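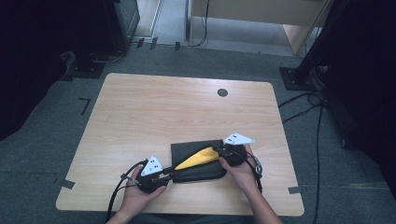 工单主题：Hullier 客户端闲置后首次操作无响应，随后报错 2074
产品：Hullier 库存管理（客户端／服务器版）
站点：Cornetti 分部，服务器位于 Insaurralde 总部机房
优先级：中
状态：已解决，待归档
创建日期：2020年12月25日

一、用户报告

Cornetti 分部的用户反映，Hullier 客户端登录后可以正常使用，但若中途有一段时间不操作，再次点击“查询”或“保存”时窗口失去响应，标题栏出现“未响应”字样。等待较长时间后弹出对话框：

错误 2074：与数据服务的会话已中断，当前事务未提交。

点击“确定”后程序退回登录界面。重新登录即可恢复，但已录入而未保存的单据行全部丢失。分部共 12 台工作站装有客户端，全部出现过该现象。总部局域网内的客户端没有报告同类问题。

用户补充：连续录单时从不出错；午休回来第一次操作必定出错；接完一个短电话回来则一般没事。有一名用户提到，开着“自动刷新看板”页面的那台机器从未报错，关掉看板后当天下午就报了。

二、环境

服务器端：Hullier 数据服务，Windows Server，单网卡，静态地址。监听一个固定 TCP 端口，客户端登录时建立一条长连接，之后所有查询和提交都走这条连接，直到退出。
客户端：Windows 10，域成员，程序安装在本地磁盘。
链路：分部与总部之间为站点间 IPsec 隧道，两端设备均为 Zurnholm 防火墙。隧道内不做地址转换。
分部交换机：二层，无访问控制列表。
杀毒软件：两地策略相同，Hullier 安装目录已列入排除项。

近期变更：用户方最初答复“无变更”。后续查明总部防火墙在今年3月做过一次固件升级和策略整理，见第六节。

三、已排除的项目

1. 节能设置。怀疑网卡在闲置时被系统断电。在两台工作站的设备管理器中取消“允许计算机关闭此设备以节约电源”，并把电源计划改为高性能，禁止睡眠。重启后故障照旧。闲置期间从另一台机器持续 ping 这两台工作站，没有丢包。

2. 隧道重协商。核对两端防火墙的 IPsec 日志，第二阶段密钥的更新时间与报错时间对不上。有几次报错发生在两次密钥更新的正中间，隧道状态一直是已建立。隧道内的文件共享和远程桌面在同一时段没有中断记录。

3. 服务器端会话回收。Hullier 数据服务的配置文件中有 IdleSessionLimit 一项，当前值为 0，按产品手册含义为不限制。服务器日志里也没有主动踢出会话的记录。用户报错之后，服务器上的旧会话仍显示为“活动”，要等很久才消失。

4. 数据库锁。出错时在数据库端查看阻塞链，无阻塞。出错的那次查询根本没有到达数据库。

5. 名称解析。客户端配置文件中的服务器名改为 IP 地址后测试，结果不变。测试后已改回主机名。

6. 最大传输单元。隧道环境中常见的大包黑洞问题，表现通常是小请求正常、大报表卡住，与闲置时间无关。为保险起见仍做了验证：带不分片标志的 ping 在预期长度内可以通过，刚登录后导出全年库存报表也能完整返回。排除。

7. 客户端版本。分部客户端与总部客户端的版本号、补丁号一致。把一台总部的笔记本带到分部接入，故障出现；带回总部，故障消失。

到此可以确定问题与路径有关，与单台工作站和服务器程序本身关系不大。

四、复现

选用一台不承担业务的工作站，登录 Hullier 后打开“物料查询”页面，执行一次查询，然后不再操作，等待指定时长后再查一次。每轮测试前都退出并重新登录，避免沿用上一轮的连接。

闲置五分钟：正常。
闲置十分钟：正常。
闲置二十分钟：正常。
闲置半小时：无响应，最终报错 2074。
闲置一小时：同上。

随后在二十分钟与半小时之间逐步缩小范围，临界点落在将近 25 分钟处，重复几轮结果稳定。临界值如此固定，基本指向某个计时器，线路质量问题不会有这样的规律。

打开“自动刷新看板”后再测，闲置一整个下午仍正常。看板页面会定时通过同一条连接取数，与用户此前的说法吻合。

五、抓包

在工作站、总部服务器两端同时抓包，过滤条件为服务器地址加 Hullier 端口。抓包前已把两端时钟与域控制器对齐。

工作站侧：
登录时三次握手正常，查询请求与应答正常。闲置期间没有任何报文，说明应用层没有心跳，TCP 保活也没有触发。超过临界时间后执行查询，工作站发出带数据的报文，没有收到确认。之后按指数退避重传同一段数据，直到重传次数用尽，协议栈向应用程序返回错误，Hullier 弹出 2074。

服务器侧：
登录和首次查询的报文与工作站侧逐一对应。闲置之后工作站发出的数据报文一个也没有出现。服务器没有发过 FIN 或 RST。

结论：报文在两端之间被静默丢弃，丢弃方没有通知任何一侧。工作站和服务器都认为连接还在。“未响应”的那段时间就是协议栈重传的时间，客户端主线程在等待套接字返回，因此界面不刷新。

然后在两台防火墙上查看会话表。登录后两台设备都能看到对应条目。到临界时间附近，总部防火墙上的条目消失，分部防火墙上的条目仍在。此后工作站再发数据，分部防火墙放行并送入隧道，总部防火墙解密后找不到会话，报文又不带 SYN 标志，于是按“非首包无会话”丢弃。该类丢弃默认不写日志，打开调试级别后可以看到，计数随重传同步增加。

六、原因

总部防火墙的全局 TCP 闲置超时为出厂值，比观察到的临界时间长得多，所以前期查看全局设置时没有发现异常。进一步检查自定义服务对象，Hullier 端口所属的服务对象带有单独的超时值，优先级高于全局设置。这个对象同时被一条面向互联网的网页代理策略引用，有人为了给代理释放会话表，把对象的超时调短，跨站点的 Hullier 策略一起受到影响。

翻查配置备份，3月固件升级之前的版本中，两条策略各自引用不同的服务对象。升级后的策略整理把端口范围重叠的对象合并成了一个，超时取了较小的那个值。

至于为什么拖到现在才有人报告：据分部说，原先看板页面在每台机器上都默认打开，最近一次界面调整后改为手动打开。看板的定时取数一直在替长连接保活，看板关掉之后问题才显露。
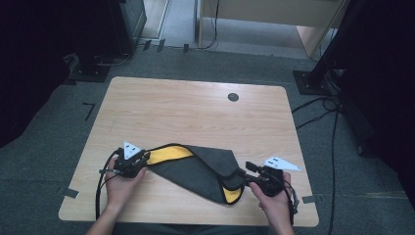
Bautista Rivadeneira 回复：分析没有异议，但有一处请确认。贵方建议把对象的超时恢复到出厂值，可这个对象现在还被代理策略引用，改长以后代理那边的会话表会不会再次占满？去年为此重启过设备，不希望重来。另外，能否只在服务器上处理，不动防火墙？总部的变更窗口要到下周才有。

答复如下。

关于第一点：不会直接修改现有对象。处理方式是新建一个只包含 Hullier 端口的服务对象，单独设置较长的闲置超时，让跨站点策略引用新对象。代理策略继续使用原对象，超时不变。跨站点策略的源和目的地址都是明确的内网网段，由此增加的长寿命会话数量与客户端数量相当，对会话表容量没有可察觉的影响。

关于第二点：可以先在服务器上启用 TCP 保活作为临时措施。Windows 的默认保活时间为两小时，远长于防火墙的超时，所以即使程序打开了保活选项也起不到作用。需要同时满足两个条件：

a. Hullier 数据服务在接受连接时设置 SO_KEEPALIVE。配置文件中对应项为 SocketKeepAlive，当前为 false，应改为 true。
b. 系统保活时间小于防火墙超时，并留出余量。建议设为 12 分钟，大致是临界时间的一半，丢一次探测也来得及补。

注册表位置：
HKEY_LOCAL_MACHINE\SYSTEM\CurrentControlSet\Services\Tcpip\Parameters
值名称：KeepAliveTime
类型：REG_DWORD
数据：720000（十进制，单位毫秒）

KeepAliveInterval 保持系统默认，不要新建。修改后需要重启服务器，仅重启 Hullier 服务不够。该参数对整机生效，凡是没有自行指定保活时间且打开了保活选项的程序都会受影响。请先确认同机有无其他长连接服务。

Bautista Rivadeneira 回复：同机还有一个打印队列服务和备份代理，两者的文档都没有提到保活方面的限制。今晚下班后重启。工作站那边要不要也改？

不需要。保活探测由服务器一侧发出即可，探测报文和应答会刷新沿途两台防火墙的会话计时。两侧都改没有坏处，但要多维护一处设置，域策略里也得再加一条。

七、临时措施执行记录

下班后所有用户退出，备份数据服务配置文件和注册表相关键值。
修改 SocketKeepAlive 为 true。
新建 KeepAliveTime，写入上述数据。
重启服务器。启动后 Hullier 数据服务停在“正在启动”，查看事件日志，原因是数据库服务尚未就绪，启动顺序依赖没有配置。手动启动后正常。依赖关系已补上，此项与本工单无关，另行登记。
用测试工作站登录，闲置，抓包观察。到达设定时间后服务器发出保活探测，工作站应答，总部防火墙会话表中该条目的剩余时间被重置。
闲置一小时后查询，立即返回。
保持登录过夜，次日早晨第一次查询正常。

遗留现象：有一台工作站次日仍报 2074。检查发现该机用户前一晚没有退出，服务器重启时连接已断，属于预期情况。重新登录后正常。

八、正式措施

变更窗口内在总部防火墙上执行：

1. 导出当前配置，保存到变更记录目录。
2. 新建服务对象，只含 Hullier 端口，闲置超时按出厂全局值填写。
3. 复制跨站点策略，把副本中的服务改为新对象，移动到原策略之前，启用。
4. 清除 Hullier 端口的现有会话。已建立的会话沿用建立时的超时值，不清除则新设置对它们不起作用。
5. 从测试工作站登录，在会话表中核对超时值，确认命中的是新策略。
6. 禁用原策略，观察几天后删除。

第 4 步会让在线用户全部掉线，已事先通知分部保存单据并退出。

执行过程中出现一处偏差：第 3 步完成后，测试会话仍命中原策略。查看后发现，复制出来的策略默认处于禁用状态，在管理界面中以灰色斜体显示，容易忽略。启用后重新登录，命中正确。

分部防火墙上的对象没有被合并过，超时为出厂值，未作修改。

九、验证

为确认正式措施单独有效，临时把服务器的 SocketKeepAlive 改回 false 并重启数据服务，闲置一小时后查询，正常返回，抓包显示闲置期间没有任何报文。随后再把 SocketKeepAlive 改为 true，两项措施同时保留。出厂全局值虽长，仍是有限值，用户登录后整个周末不退出时还得靠保活维持。

分部全部工作站恢复使用后，连续几个工作日没有新的 2074 报告。

Bautista Rivadeneira 回复：用户那边确认没有再掉线。请问客户端以后能不能在断线时先保留未提交的单据行？这次丢掉的几张入库单是手工补录的。

该需求已转产品组，以功能请求单独登记，不在本工单内跟踪。当前版本的单据行只保存在窗口内存中，退回登录界面时即释放，没有恢复手段。现阶段可在“选项 - 录入”中打开“按行提交”，每录完一行写一次服务器。打开后，未完成的单据会以草稿状态出现在列表里，月末结转前需要逐张确认或作废，否则结转程序会提示存在未决单据。

十、备注

错误 2074 只表示客户端套接字返回了失败，不区分原因。服务器断电、服务停止、网线拔出都会得到同一个代码。处理同类工单时请先问清楚故障是否与闲置时长有关。若有关，优先查沿途有状态设备的会话表，并注意查服务对象一级的超时，只看全局值会漏掉。

Zurnholm 管理界面的策略列表默认不显示“服务超时”一列，需在列设置中手动勾选。命令行导出的配置中有该字段，值为空表示继承全局设置。

附件：工作站侧抓包、服务器侧抓包、防火墙会话表导出（变更前、变更后）、3月升级前后的配置差异。抓包文件含内网地址，转发前请脱敏。

工单在用户确认后转为已解决，归档前保留配置备份。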